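5. Can it tidy a bench yet?

I'll admit I went into this part of the study hoping for a quick win. Sorting small parts into bins is the chore everyone in a workshop puts off, and it looks like the easiest thing in the world to hand to a machine. Vilho Ahonen, who ran the bench trials with me at Rilton through May, was gloomier from the start, and I'm sorry to say his guess was nearer the mark than mine.

We kept the task dull on purpose. Parts lie about on a table, two arms reach over it, and each part has to end up in a bin. No stacking, no threading, no screwing anything together. Over the whole run we logged 1,831 pick attempts. Of those, 257 ended with the part dropped or nudged out of reach, and most of the drops were round things. A push button with a domed top is a rotten thing to grab if you come at it a few millimetres off centre – it just scoots away. Breakers, with their nice flat sides, hardly ever gave us bother.

We tried two planners, Kakon and Colombo (both described in Section 3). Kakon was quicker and far more cheerful about having a go at things it couldn't reach. Colombo dithered, sometimes for so long that I went and made tea, but it dropped less. If I had to leave one of them alone in a shop overnight I'd pick Colombo, and I'd still move anything breakable first.

The part that surprised me was how much the choice of arm mattered. When a button lay near the middle of the table, either arm could do the job, and Kakon would now and then change its mind halfway. Vilho wrote a small rule, which we called Pretulico after a very long lunch, that fixes the choice before anything moves. It's 80 lines of code and not at all clever. With it switched on, the changes of mind stopped, and we used it for the last 784 attempts. I'd like to see it tried on kitchen chores next, where the things to be put away are softer, shinier and generally worse behaved than electrical fittings.

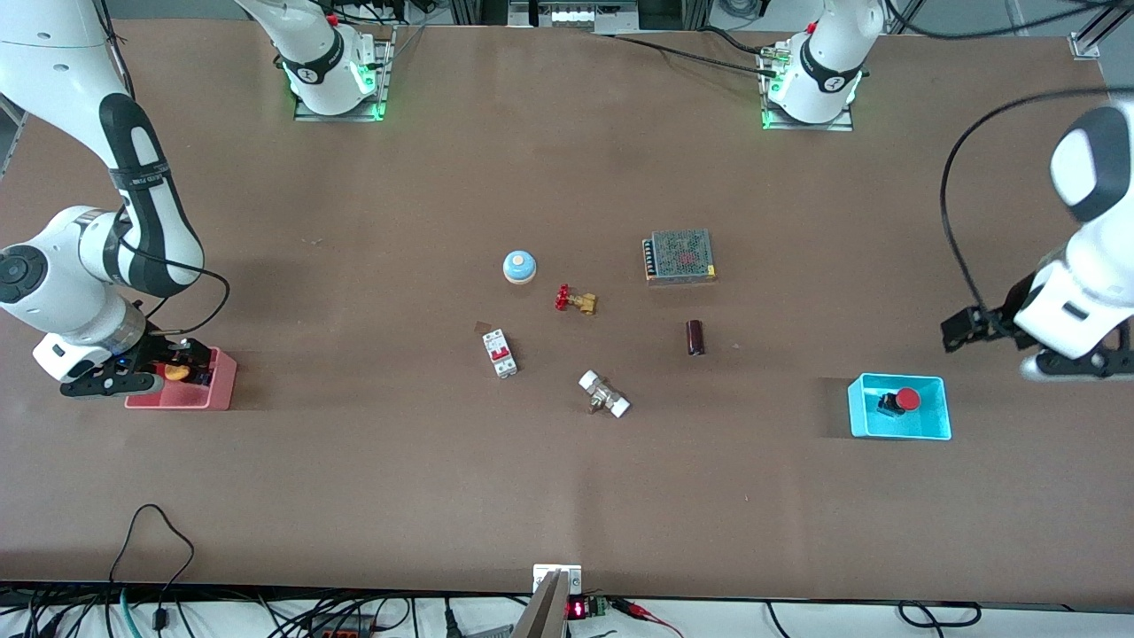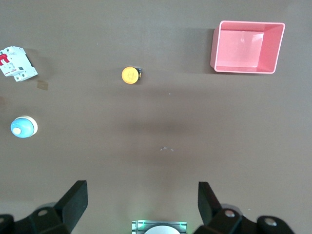

Figure 4. Small electrical parts on the bench used for the sorting task.

Would a small repair shop save any time with a set-up like ours today?

Probably not during working hours, as a person clears the same table much faster and doesn't need watching. Left to run after closing, on parts that can stand being dropped, it might be worth having.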